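3.2 Where people do their frying
9/13/18, Linnea Engebretsen and Afonso Torres
Print | E-mail 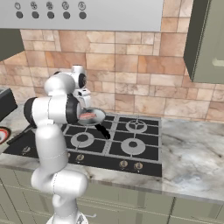
Figure 3. A kitchen with a pan at the cooktop.

Kitchen smells turned out to be the richest topic in the whole Mendham survey, and we were delighted by how much people wanted to tell us! Of the 1,511 households that returned a form in May, 1,124 named frying as the smell that stays longest, well ahead of boiled cabbage or burnt toast. Many wrote extra notes in the margins (some ran on to the back of the page). A shallow pan with a piece of pink food in it, as in Figure 3, is close to the kind of supper they described, and salmon came up again and again. Of those who named frying, 796 said they open a window first and shut the hall door second, an order that Pinheiro found in her earlier street interviews too. We had expected cooker hoods to matter far more. Instead, the lovely surprise was the hall door, which even people in one-room flats wished they had. Section 3.3 takes up curtains and coats.

Contact: Aurora Pinheiro, Mendham Household Study | © 2018 the authors | Back to top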